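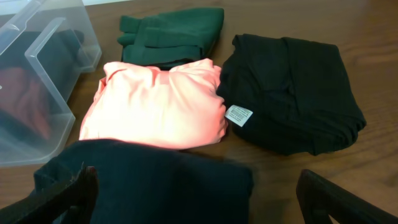 Four folded garments and a clear plastic bin on a wood tabletop.

Putis: folded clothes, tabletop set

README, maintained by Achilleas Konstantinidis

What is in it

Putis has 2000 pictures of folded clothing on tables, most with a storage bin nearby. It grew out of Salgado, an older set of clothes on hangers that people kept using for folding work, with results I never believed.

What "folded" means

Less than you may hope. The label is given to anything that has been gathered into a bundle with some kind of edge. The green piece in the picture at the top has strips sticking out along its left side. The pink one is more of a puffy pillow. Both are labeled folded. I argued for a second label, "bunched," and we tried it on 300 pictures. Two people labeling the same pile disagreed so often that I dropped it. If your work depends on neat folds, check the pictures yourself.

Garment type

Optional field, often blank. Once a piece is folded up I don't trust anyone who says they can tell a sweater from a sweatshirt, me included. Earlier versions filled this in for everything. Those were guesses and have been removed.

Color

One everyday word per garment. Navy and black get mixed up, and bright light turns pink into peach. Don't use this field to match a garment from one picture to the next.

Care labels

Marked when one shows, like the white one poking out of the black garment. The print is usually too small to read. Please don't ask for fabric content.

Known problems

67 pictures are near copies of each other. They are listed in duplicates.txt and still counted in the total.
Overlapping pieces share an outline in places, and the line between them is a judgment call.
Bins are outlined, but what is inside them is not labeled.
Dark clothes are outlined more loosely than light ones.

Changes

November: "bunched" dropped, guessed garment types removed.
January 14, 2024: color words cut down to a short list. I doubt it helped much.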